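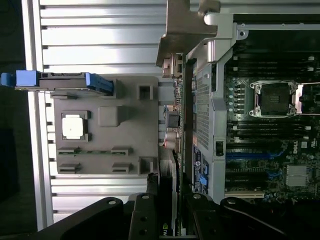

Vol. 2, p. 30

Figure 2. Gray plastic panel over ribbed aluminum, with a blue-tabbed drive carrier.

4. Fixing salvaged seats to domestic frames

4.1 Scope

The listings discussed in Section 3 treat the salvaged seat as the object for sale and the frame beneath it as an accessory. For the person who sits in it, the frame decides most of what matters: seat height, tilt, stability, and the noise made when weight shifts. This section deals with the joint between the two. It covers bus, tram and cinema seats converted for home use and offered through online resellers. Seats with electrical parts, reclining mechanisms or integral belts were left out of the sample, as were seats sold without a frame.

4.2 Seats examined

All seats were bought through the normal retail channel, without notice to the seller that they would be tested. Most came from Florkau and Sidulano, which sell finished conversions under their own names. The remainder came from Hoàng, a workshop that builds to order and supplies a choice of bases. Clumach was approached as a fourth source but had closed its furniture line by July, and the seats it had already sold could not be traced.

Each seat was inspected as delivered. Where the original mounting holes had been reused, their edges were checked for stretching and cracks. Where new holes had been drilled, their distance from the nearest fold or weld was recorded. Upholstery was removed only when it hid a fastener. Labels and serial plates were left in place, and the seller's description was kept with the inspection sheet so that claims about the base could be compared with the item received.

4.3 Types of joint

Two types of joint account for the whole sample. In the first, the seat pan is bolted directly to a flat plate welded to the top of the base. In the second, the pan rests on a pair of cross rails and is held by clamps that grip the original flange. The direct plate is cheaper to make and keeps the seat low. It also places all of the load on a small area of the pan, which in transit seating is often thin sheet formed to spread weight toward its edges. The rail joint follows the original load path more closely but raises the sitting height, and a buyer who wants to pull the seat up to a desk may find that the armrests no longer pass underneath.

Washers were the most common point of neglect. Plate joints were often delivered with small plain washers bearing on painted metal, and the paint had begun to lift at the contact ring. Rail joints showed less of this, although several clamps had been tightened unevenly and the seat could be turned slightly by hand.

4.4 Loading procedure

Each converted seat was placed on a level floor and loaded through a rigid form shaped to the pan. The load was applied at the center, removed, and applied again at the front edge, for 300 cycles at each position. Fasteners were marked with a line of paint before the first cycle so that any rotation could be read directly. No fastener was retightened during a run. A run was stopped early if a crack became visible or if the seat moved on its base far enough to touch another part of the frame.

Vy Đỗ carried out the inspections before and after loading and did not attend the runs themselves. The order of testing was drawn by lot, with the source of each seat withheld until the results had been entered.

4.5 Results

Loading at the center produced little change in either type of joint. Loading at the front edge separated them clearly. Plate joints loosened first at the rear fasteners, where the pan lifted against the bolt head, and the paint marks showed rotation before any movement could be felt. Rail joints tended to creep forward along the rail until the clamp met its stop. Creep ended at that point, and later cycles added no further travel.

Cracks were confined to plate joints with newly drilled holes close to a fold. Seats that reused their original holes did not crack, even where the holes showed wear from earlier service. Source had less influence than hole placement, and both good and poor joints were found among seats from the same seller. The effect of seat covering on these results is taken up in Section 5.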